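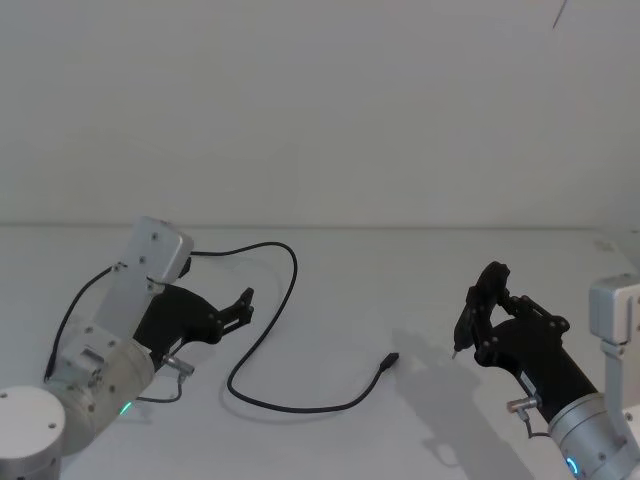 Search this site Search

Breddale's oldest lunch counter, Ikonen, will start to serve dinner on Tuesday evenings, with a short menu built on rye and smoked fish. The first dinner is tonight, Aug 1, 2023, from 5:30 p.m.

Owner Seija Huttunen has kept the place open only for breakfast and lunch until now. Her new menu has salmon soup with dill, a warm potato salad, and an open sandwich of smoked whitefish on bread from the Wutstead bakery of Vilho Oksanen. For dessert there is a blueberry pie, sold by the slice — or whole, if you call one day before.

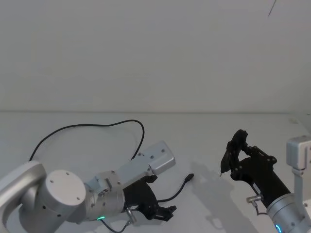 Two arms over a white tabletop, each reaching toward the other.

"People asked me for the soup in the evening many times," Huttunen said. "I always answered that I go to bed early. Now my son Pentti will close the kitchen, so I can still go to bed early."

The dining room has 17 seats, and reservations are taken by phone only. Guests without a reservation can eat at the counter when there is space. 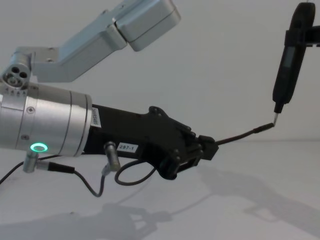
Beer and cider will come from a small producer in Primenville. A wine list is planned for December, after the license is changed.

Lunch hours stay the same, and so does the price of the daily soup. The pea soup is still served on Thursdays.

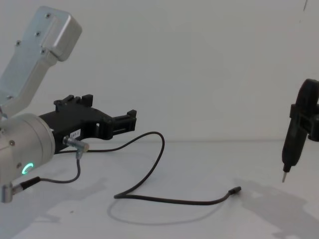
Parking behind the building is free after 5 p.m. The entrance from the parking lot has a ramp.

3 comments 17 shares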